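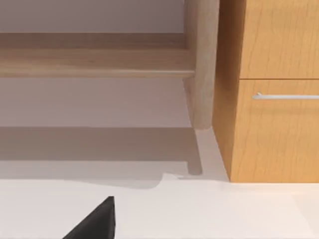
Friday, January 15, 2021
by Jui-lin Tam

Long week, and I'm writing this with my feet on the radiator, so forgive the rambling. A few of you asked after my last post what I do all day now that I'm not behind the counter. So, here goes!

For anyone new, I sealed cups and shook tea at the Paklow shop on Kwok Street for four years. Then Dresum bought a share in the place, said they wanted to try robots on the counter work, and asked if anyone on staff would like to come and help. I put my hand up mostly because my wrists hurt. Now I sit at a desk upstairs and drive two arms around in Nosier, our simulator, and the cup I'm picking up isn't even there. It's still a milk tea with pearls, though. I can't get away from it.

Today was cup day again. The job sounds so small – bring a finger in, don't knock the dome, close on the cup, lift. I did 158 runs and the software kept 91, and I was happy with that, I really was. My first week I would have cried over a number like that, in a good way. The rest were mostly me coming in too high and catching the lid, plus a bunch where I lost my temper with the left arm.

What I keep noticing is how much my hands knew that I never had words for. On the counter I'd take a cup low down if it was full, and I'd turn my wrist a little before I even touched it. Nobody taught me that. Now the developers stop by my desk and say "why did you do that just then?" and I have to stop and think, and half the time I have to mime it with my water bottle. It's flattering and also a bit strange. I'm giving away the only thing I was good at, one pickup at a time.

The shadows still get me too. The arms can be almost completely out of view and there they are anyway, all over the table, big gray elbows. This morning I steered by the shadow for a good ten minutes before I noticed I was doing it, and of course I missed the cup by a mile.

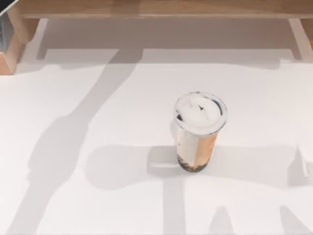 Lunch, and the talk I'd been putting off

I walked down to the shop to eat with Edileuza. Edileuza Frota trained me, back when I couldn't tell oolong from floor cleaner, and she's still on the morning shift. She asked me straight out if she'd have a job in the summer.

I told her what I know. The plan on paper is that the arms take the handing-over and the moving of sealed cups, and people keep the cooking, the mixing and the customers. Nobody gets let go, hours get "looked at again" in February. She put her fork down at "looked at again." Fair enough. I'd have done the same.

She's not against it, and I want to get that down properly because people assume. She'd love to never again carry cups to the pickup shelf on a Saturday with the line out the door. But that walk to the shelf is also the only time in the rush when she gets to breathe and say hi to the regulars. If the arms take it, she'll be standing at the cooker the whole shift. I hadn't thought of that, and I worked there! I wrote it on my hand so I'd bring it up at the next meeting, then washed my hands like an idiot, so I'm writing it here too.

She also wanted to know if I get paid more now. (A little. I bought the lunch.)

Afternoon

Back upstairs I slowed right down. I made myself stop well short of the cup every time, look, and only then come in. It's dull, and it works better for me than trying to be smooth. It's the same table every time, same wooden bench along the back, same tea that never gets warm and never gets drunk, and by three I would have paid real money for a straw. 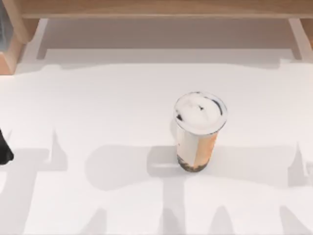 I asked if we could have a few bad cups in there. Overfilled ones, a lid on crooked, one that's sticky down the side, because that's what a real Saturday looks like. They said yes, good idea, write it up. So on Monday I get to make a list of every annoying cup I ever met, and Edileuza is going to help me with it. I said she should be paid for her time and they said yes to that too, which surprised me. I've asked for it in an email.

I miss the noise, I think. Up here it's fans and keyboards. My wrists are a lot better, though, and I slept through the night twice this week. Need to buy milk. Need to call Mom.

3 comments

teapot_lou: Your bit about the walk to the shelf really hit home. At our warehouse they took away the walking and everybody's back got worse. Please do bring it up in that meeting!

Edileuza F.: For the record you still can't tell oolong from floor cleaner. Put the cup with the leaky bottom on the list. And the one where the pearls all stick to the lid.

marnie: Do you get bored doing the same pickup all day? I think I would, but then I was bored at the counter too.

Last updated: Sunday evening, comments open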